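Keeping a two-arm garment cell running

Ambros Pfister maintains the garment-handling cell at Movura's Birkent site. It has two arms and one job, which is getting clothes on and off hangers. We spoke to him in February about what the upkeep consists of.

Most of it, he says, is cable. "The arm itself asks for very little. The cable on the outside of the arm is what I look at every morning." Each run is checked with the arm folded and again at full reach. If the jacket of the cable shows a flat spot, it is moved or replaced the same day. "A cable that is fine at rest can be tight as a string when the wrist turns over. You have to check it in the pose where it hurts."
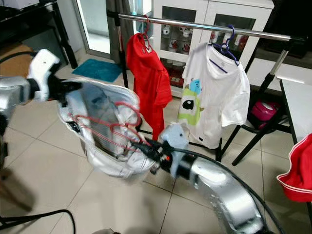

Both arms on a white garment in front of the rack. The cable follows the length of the lower arm.

The grippers take up the rest of his time. Closing force is set per gripper and stored in Ki, the site's control software. Pfister resets the zero position after every 1,000 cycles and logs the drift. The left gripper had reached 3,111 cycles when we spoke and had been re-zeroed three times.

Thin fabric is the harder case. "With a thin shirt, the fingers are almost fully closed, so a small error in zero is a large error in grip. I set zero with the fingers empty, then test on one layer of the thinnest thing we have."

Heavier items load the wrist instead. Denim is used for the sag test: the arm holds a jacket by the collar for 30 seconds while the joint readings are recorded. A change from the previous reading sends him to the wrist fasteners first – he has found one loose so far – and to the calibration only after that. 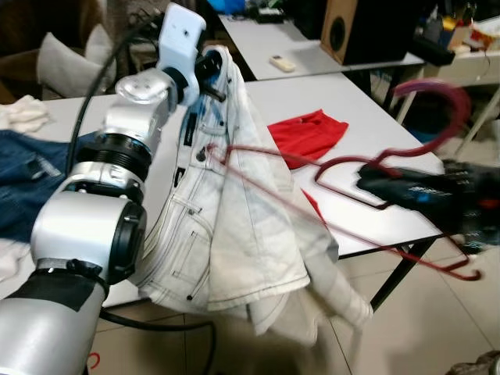 Denim jacket held at the collar, with a wire hanger in the second hand.

Hangers cause their own trouble. Wire ones bend, and a bent hanger shifts the point where the second hand expects to close. Pfister keeps a straight one as a reference and discards any that do not match it.

Spare finger pads come from Avuvach and are changed in pairs. "One new pad and one old pad will pull the cloth sideways. I did that once and spent an afternoon in the software looking for the fault."

The rack is the last item on his sheet. Its bar is set at 1,360 millimeters and measured again whenever the rack has been moved.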